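Robot Handling Lab, Handout 4
Comparing grippers: what the numbers leave out
Instructor: Laurinda Quintela

Read this before the session. Bring last week's sheets, including the ones you would rather not show.

1. Where we are

You have now run two grippers, the Livus two-finger and the Vaher, on the same arm. Most of the reports say the Livus is "better." Few of them say at what. A gripper that wins on wooden blocks has told you something about wooden blocks.

2. The data sheet

Vaher quotes 3,000 cycles without a dropped part. Ask which part, how heavy, and who put it in position before each cycle. Kęstutis Sepp tried to repeat the test at Flultcombe in February and stopped after 34 cycles, when he noticed the test fixture was doing half the centering. I don't think anyone was lying. I do think the figure is useless to us.

Grip force has the same problem. The Uvach controller reports it to 2 decimal places, and what it reports is motor current put through a formula. Write "estimated force" in your tables.

3. Glassware

Clear glass is hard on both halves of the system. The pads have little to hold on to, and the depth camera often sees the table through the wall of the vessel. When a grasp fails, students blame the fingers. Check the camera first. Several of last week's "slips" were closures in the wrong place.

Lighting matters more than I used to admit. A lamp moved a hand's width can change which edge of a cylinder gets picked up.
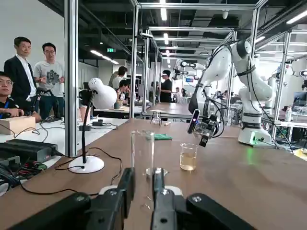 So keep the lamp where it is for the full set, and if somebody bumps it, start the set over. Do 20 trials per gripper per object. Fewer than that and you are reporting your mood.

4. What to hand in

Raw trial log, failures included.
One paragraph on the failure you understand least.
Your pass/fail rule, written before the first trial.

"It looked stable" is not a rule. Neither is "held," unless you say for how long and whether the arm was moving. If both grippers come out even, say so and leave it there.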